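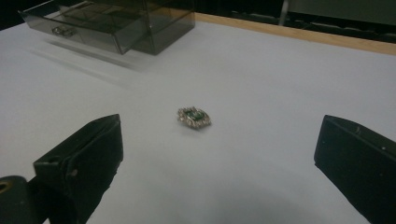 I said yes to the lab visit mostly for the snacks, if I'm being truthful, and then stayed so long that I missed two buses home. The Boateng lab lets outsiders in a couple of times a year, and I'd been on the mailing list since July after pestering them with questions about a paper. This is my write-up for the people in our hobby group who couldn't make it. I took notes on the back of the parking map, so forgive the order.

You come in through the loading side, sign a sheet, and get a sticker. Then it's a long hallway with a lot of bicycles in it, and at the end a room with desks, tables, shelves and more extension cords than I've seen anywhere outside a music festival. It smelled like coffee and warm electronics. There were cookies (oatmeal, good) and a bowl of those small sour candies that I ate far too many of.

Our guide was Delali Essien, who runs the data side of a project they call Zumus. She talks fast and walks faster, and I liked her right away because she skipped the slides. She handed the first person in line a gripper and said, "Okay, put the jewelry away." So that's how it started, with a brooch and a little acrylic drawer box on a white table.

I should explain how the project works, as well as I understood it. Most of us in the group have tried teaching an arm by teleoperation - you sit there with a controller or a leader arm, and the robot copies you, and it takes forever and your shoulders hurt. Zumus leaves the arm out of it while you're recording. You hold the gripper in your hand, with a camera mounted on it, and you just do the job yourself. The camera sees the fingers and whatever is between them. Afterward the software works out how the gripper moved from the video, and how wide the fingers were at every moment, and those two things together become the training data. Later the same style of gripper goes on a real arm with the camera in the same spot, and the view it gets is close to the view you had.

That last part is the whole trick and I hadn't really appreciated it from the paper. Delali kept coming back to it. The policy never sees your elbow or your face or the ceiling. It sees two black fingers and a table. If the robot also sees two black fingers and a table, you're most of the way there.

Now the jewelry. Small things are what they're working on this year, and the brooch is a lovely nasty choice! It has a dark green stone in the middle and a border of little clear sparkly ones in a silver-colored setting, and it throws light all over the place when you tip it. It's also small next to the fingers, which are big blunt blocks. You come down with one finger on each side, close, lift, carry it to the pulled-out drawer, let go, push the drawer in. I've described it in one sentence and it took me six tries.

My first try, I squeezed too early and the thing skated off across the table like a hockey puck. On my second I got it up, felt very proud, and dropped it on the rim of the drawer. The person behind me in line did it perfectly the first time and I've decided not to remember his name. What surprised me was how much I wanted to use my other hand. You don't notice how often your left hand is helping until it's told to stay in your pocket.

There's a knack to it, and Delali showed us. Open wide, but not all the way. Come in low and slow. Stop for a beat with the piece between the fingers before you close, so there are a few clean frames where everything is lined up. She said that little pause made more difference to their results than anything clever they did with the network, and that it took them an embarrassing amount of time to notice. In the early recordings everybody swooped in and grabbed in one motion, the way you'd pick up your keys, and the video right at the moment of contact was a smear. The robot learned to swoop too, and it was bad at it.

Okay, the results, which is what a few of you asked me to bring back. The jewelry set has 2,000 demonstrations in it right now. They were recorded on different tables by different people, and they deliberately shuffled things around between takes: where the box sits, which way the drawer points, which piece of jewelry is out, and how the lights are set. For the test they ran the arm for 100 trials with brooches and pendants that weren't in the training set, and it got 60 of them into the drawer. Delali wrote the number up on the whiteboard without any comment and let us look at it.

Somebody in the back (a bit rude, I thought) said that didn't sound like a lot. She agreed with him! Then she pulled up the failures, which was my favorite half hour of the whole visit. I wish more people did this. She had them sorted into folders and we watched a whole pile of them at double speed.

The biggest folder was near misses on the grasp. The fingers come down, one of them lands on top of the jewelry, and the piece flips or scoots. The second was the drawer. The box they use is tinted and see-through, and the walls pick up reflections from the room, so the arm would sometimes go to where a reflection of the drawer front was. It would very gently, very carefully set a pendant down on the bare table next to the box, open its fingers and back off. We all laughed, and then I felt a little sorry for it. The third folder was things getting stuck, mostly fine chains caught on a fingertip.

I asked whether they'd thought about swapping in a solid box, just to see. They had, and they did. They recorded 178 extra demonstrations with a solid one for a side study. The wandering mostly went away with that box, which told them the reflections really were the problem, and then they went right back to the see-through one. Her reasoning was that people's homes are full of glass and shiny plastic and she'd sooner fight it now. I can respect that, though I'd have been tempted to keep the easy box and go home early.

What I'd been wrong about, and argued about with some of you online, was the sparkle. I was sure the stones would be the hard part, with all those highlights jumping around as the camera moves. She said no, a bright piece on a plain white table is pretty easy to find, highlights or no highlights. Flat matte things in the same color as the table are far worse. They have a white button they all hate.

We had a break after that (more candy) and then went next door to see the arm run. The arm is a Derkis, one of the smaller ones, bolted to a bench with the same kind of gripper on the end. I'd expected some sort of ceremony, but a grad student just typed something and it went. It's slow, slower than the videos make you think. It hangs over the piece for a moment before it closes, and I realized it was doing the pause - Delali's little beat, copied out of all those recordings. I got goosebumps, which I know is silly. It picked up a pendant, took its time getting over the drawer, and let go. The next run it missed completely and grabbed air, then carried the air to the drawer and put it away with enormous care.

That one led to a good discussion. The policy doesn't check whether it's holding anything. The people in the recordings hardly ever missed and kept going, so there's nothing in the data that shows what to do about an empty grip. They've begun recording on-purpose mistakes: close on nothing, notice, open up, go back, try again. Delali thinks a fairly small number of those will help a lot, but they haven't run the test yet, so she wouldn't give us a guess. I tried twice.

A few practical bits for anyone in our group who wants to copy the method at home. The software they use for recovering the motion is called Stunel, and it wants something in the background to hold on to. A bare white table filling the whole picture can throw it off, so they try to keep a table edge or a bit of the room in view. Dust on the fingers doesn't matter. Scuffs don't matter either, and theirs have some. A loose camera mount matters enormously, and they lost two days of recordings to one bad screw. Check it every time you sit down. Also, take breaks! The gripper isn't heavy but my wrist was complaining by the sixth go, and tired people make sloppy recordings.

She also recommended starting with one object and one container and getting that boringly reliable before adding anything. I'm passing that along while knowing full well that my own kitchen table has a whole junk drawer's worth of test objects on it at the moment.

Getting there: park in the back lot, the front one is permit only and they do check. The visit is free but you have to sign up ahead, and the group is kept small so everybody gets a turn with the gripper. Wear something with sleeves that stay put, mine kept flopping in front of the lens. The next open afternoon is 9/4/19 and Delali says there were still places when I left. I'm going again, mainly to find out how the on-purpose mistakes did, so if anyone wants to split gas, leave a comment and I'll work out who's coming from where.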